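2018年1月20日

手腕酸，先写这个。今天在办公室坐到天黑，手里一直攥着那个遥控手柄，晚上回家拿筷子夹土豆丝的时候，拇指居然自己往旁边蹭了一下，像在找那个控制夹爪开合的按钮。吃着饭我自己都笑出来了，我妈在视频那头问我傻乐什么，我说没事，手还没下班呢。

早上到得算早，楼下Gowda的早餐窗口刚开，买了两个糖饼一杯豆浆，边上楼边吃，到工位的时候糖已经滴到袖口了。Jagadeesh比我还早，戴着耳机在那儿重启Londus（就是我们跑仿真那台机器，名字谁起的已经查不到了）。他冲我比了个手势，意思是别碰，还在编译。我就去洗袖口。洗完回来他还在编译。于是我又下去买了一个糖饼，哈哈，这个不能让Pavithra知道，她跟我约好了过年前一起少吃甜的。

Kangate这个项目到现在，我的活说穿了就一句话：用手教机械臂干活。人坐在屏幕前面，手柄往前推，仿真里的机械臂就往前走，手腕一拧，它那边也跟着拧，扣一下扳机夹爪就合上。每做一遍算一条示教，存下来，攒够了拿去训练。听着像打游戏，刚来的时候我也是这么跟同学吹的，说我上班就是打游戏！现在我可不吹了。打游戏哪有把同一个罐子往同一个碗里放一整天的。

今天的任务就是罐子进碗。开工之前Sudheer过来讲了一遍要求，他讲得特别细，细到我中间走神去想午饭了，后来又不好意思让他重讲，只好偷偷去翻他写的那页说明。大意是：起手先停一拍，别一开录就冲出去；靠近罐子的时候慢下来；抓稳了再抬；到了碗上面再往下送一点；松开；退走；退走以后再停一拍才能按结束。每一条最长不能超过16秒，超了自动作废。我觉得16秒挺宽裕的，Sudheer说你先录了再说。

录了我就知道了。头一个小时我那叫一个惨。手柄推得太急，机械臂呼地一下冲过去，罐子被夹爪侧面一碰就骨碌碌滚走了，滚到桌子边上掉下去，画面里什么声音也没有，就那么没了，特别凄凉。再来，这回我慢得像老太太过马路，一点一点往前挪，刚把夹爪套到罐子外面，时间到，作废。再来，抓是抓住了，抬的时候忘了先往上走，直接往碗那边横着拖，罐子底蹭到碗沿，碗也跟着跑了。Jagadeesh从我背后路过，说了句“碗挺无辜的”，然后就走了，也不教教我。

后来还是Rania救了我。她原来在Clinatel做过很久的远程操作，手特别稳，坐下来示范的时候背挺得直直的，肩膀不动，小臂搁在桌上，只有手腕在走。她说我的毛病是盯着夹爪看。我说不盯夹爪盯什么呀？她说看罐子，看你想让夹爪到的那个地方，手自己会跟过去的，跟你倒水的时候不会盯着水壶把是一个道理。我试了一下，真的有用！也不能说一下子就变高手了，但至少不再一惊一乍地来回修正。之前我的轨迹画出来像蚯蚓，听了她的话以后，像一条比较冷静的蚯蚓。

她还教我换视角。仿真里可以切几个镜头，我一直图省事只用一个，她说这样深度永远是猜的，你从一边看夹爪好像已经在罐子两侧了，换一边看还差着一截呢。我以前为什么没想到要切呢？大概是觉得切来切去很晕。她说晕两天就好了。她还说她那会儿最开始连做梦都在切镜头，梦见自己从天花板上看自己睡觉。这也太吓人了。

午饭是在Gowda吃的，Pavithra、Shabnam和我三个人。点了咖喱鸡块、一份炒青菜，还有一大盘饼，Shabnam把蘸料打翻了一点在我的本子上，所以前面那页有一块黄的，以后翻到别奇怪。Pavithra在讲她妹妹找房子的事，讲得一波三折的，房东先说可以养猫，签的时候又说不行，她妹妹抱着猫站在门口给她打电话哭。后来怎么样她也还没讲完，因为Shabnam突然插进来问我，你上午那些罐子是怎么松手的？我嘴里还塞着饼呢。

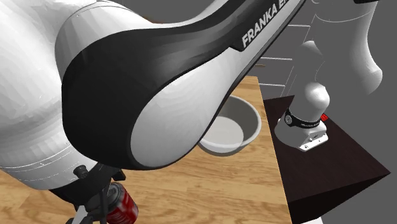
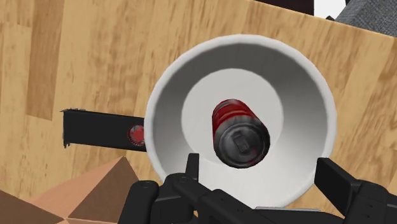 Shabnam和我争的是松手该在什么高度，从饭桌上一直争到回办公室，又争了半个下午。她负责训练那头，天天看模型学出来的东西，她说模型什么都学，你犹豫它也犹豫，你手抖它也手抖，你图快从老高的地方把罐子一扔，它以后就是个爱扔东西的家伙。我的意见是，碗那么大一个口，稍微高一点松开有什么关系嘛，进去不就行了，你看罐子最后横躺在碗里，好端端的，拉环冲着夹爪这一边，左右两根手指也分得开开的，很体面的一个收尾呀！她就问我，说明里写的是放进去还是丢进去。我说写的是放。她就不说话了，端着杯子看我。好吧。我最烦她端着杯子看我。

可是放低了也有放低了的难处，她没坐在手柄前面她不知道。夹爪那么大个黑家伙，你往碗里送得越深，手指就离碗沿越近，一张开就可能顶到碗。我下午照她说的录，有好几条都是松手那一下手指往外一撑，碗被推得一歪。后来又去请教Rania，她说先别一下子开到底，开一点点，罐子脱手了就往上提，提到碗口上面再全张开。哎呀，就是这么个小动作！我练了一会儿，越练越顺，有一条从头到尾干净得我自己都舍不得按结束，按完了还回放了一遍给Pavithra看。Pavithra说嗯，进去了。她对罐子毫无感情。

另外还有一个事要记下来，免得我忘。桌上现在除了罐子和碗还会放别的东西，Sudheer说这些叫干扰物，每次重置位置都会变一变。有那个像显卡一样的黑长条，还有一个棕色的尖顶东西，一个面浅一个面深，像没烤匀的点心（我饿的时候看什么都像点心）。它们跟任务一点关系都没有，可是会挡路。尤其那个尖顶的，重置到靠外面的时候，我手柄一退，夹爪的屁股就老想往它上面坐。我问Sudheer碰到了算不算作废，他说轻轻碰一下不算，推走了算。那什么叫轻轻呢？他想了想，说回头给我写进说明里。我估计他今天晚上就会写，他这个人欠着一句话没写清楚是睡不着的。

下午三四点是最难熬的。屋里暖气足，我又吃了那么多饼，眼皮直往下掉。录示教又不像写代码，写代码困了还可以假装在思考，录示教一困，手就往下沉，机械臂也跟着往下沉，夹爪咚地杵在桌面上，仿真直接给我弹了个红字。Jagadeesh在那边远远地说，谁又在捶桌子？他在Londus上能看到所有的报错，什么都瞒不过他。我起来去走廊里走了两圈，用冷水洗了把脸，顺便把早上袖口那块糖又洗了一遍，还是没洗掉。

回来以后跟Jagadeesh聊了一会儿，他给我讲他在上一个地方是怎么教机械臂的。那时候没有遥控，是真的上手去掰，人站在机械臂旁边，一手扶着它的胳膊肘，一手抓着手腕那里，带着它走一遍，它就记住了。他说那种感觉特别奇怪，很像教小孩写字，你握着他的手，他有时候跟着你，有时候又跟你较劲。我说那我更想试那个！他说你试半天就不想了，站着，弯着腰，还要小心别把自己的手录进镜头里去。他说有一回录了整整一上午，回头一看，每一段里都有他的毛衣袖子，墨绿色的，模型最后学会了找墨绿色。我笑得差点把手柄掉地上。他说你笑吧，当时可没人笑，全部重录。

所以在仿真里录也有它的好处，镜头里永远不会有我的袖子，尤其是今天这个有糖印子的袖子。坏处是手上什么都感觉不到。真的拿一个罐子，手指一碰到就知道是满的空的，滑不滑，要用多大劲，想都不用想。屏幕里的罐子呢，夹上了没有全靠看，看着像夹上了就往上抬，抬起来了才算。我就老是多等一下，等夹爪合到底了再等一下，Shabnam说她在曲线上能看见我这个“再等一下”，每一条都有，齐得很，她管它叫我的口音。我还挺喜欢这个说法的。以后机械臂学出来也带着我的口音，抓东西之前先愣一下，别人一看就知道是谁教的，哈哈哈。

Shabnam倒没觉得这有多可爱，她说要是Rania录一批，我录一批，Pavithra再录一批，三个人三个口音，模型就容易糊涂，不知道该听谁的。Rania抓罐子喜欢从正上方下去，我喜欢稍微歪一点从侧面兜过来，两种都能抓，可混在一起它可能就给你来个中间的，正好抓不着。我问那怎么办，统一学Rania？她说也不一定，多样一点也有多样一点的用处，她还没想好，要看这一批训出来什么样。听她这么说我心里舒服多了，原来她也有没想好的时候。

快下班的时候Sudheer来收数。整个Kangate库里现在一共3,882条，他念这个数的时候特别得意，好像每一条都是他生的。我今天录的那些要等他过一遍才能算进去，他一条一条看，倍速看，看到不行的就打个叉，旁边还写原因。我偷瞄了一眼他给我上午那批写的：“急。”“急。”“太急。”“碗。”就一个字，碗！我懂他的意思，但是看着真好笑。下午的就好多了，有一条他写了“可”。Pavithra说Sudheer写“可”就相当于别人写“完美”，让我截个图留着。我还真截了。

他还说，下个月开始每个人一次最多连着录12条，录完必须起来歇一会儿，不许再像我今天这样一屁股坐到底。他说人一累数据就难看，我说那人呢，人难看不难看？他看了看我的袖口，说都难看。Rania在后面笑出声来。她平时很少笑的，我觉得我今天最大的成就可能是这个。

对了，Jagadeesh答应我，等天气好一点，带我去Clinatel那边看他们的真机械臂，可以上手掰的那种。Rania还认识那边的人，说打个招呼就行。我先记在这儿，省得他赖账。Pavithra也要去，她说她要看看我到底是怎么对着一个罐子激动的。到时候一定要穿短袖，或者把袖子卷起来，不能穿墨绿色的。

回家路上一直在想松手的事，站在车上，手抓着吊环，我就在那儿一点一点地松手指，体会先松多少才会脱开。旁边一位大姐看了我一眼，把包往怀里抱了抱。我赶紧把手插兜里了。

晚饭就是前面说的土豆丝，酸辣的，醋放多了。跟我妈视频，她问我最近工作忙什么，我说教机器人往碗里放罐头瓶，她说放进去干什么，我说不干什么，放进去就拿出来再放。她沉默了一会儿，说那你小时候也是这样，给你一个盆和几个核桃，能放一下午，放进去倒出来，放进去倒出来，谁拿走跟谁急。我完全不记得了。她说真的，是你九月里学会走路以后的事，你姥姥还怕你把核桃吃了，一直在旁边守着。我把这个发给Shabnam，她回了我一个核桃的表情，又补了一句：那你那时候是放还是丢？

没完了她！我说放。她说不信。

明天要把视角快捷键重新设一下，左手那边的太远了，每次够过去右手都会跟着歪。手腕贴了张膏药，味道好大，枕头上肯定都是。还有得去买洗衣皂，袖口那块再不管就真洗不下来了。Pavithra妹妹和猫的事也要问，中午被打断了，我还不知道猫现在住哪儿。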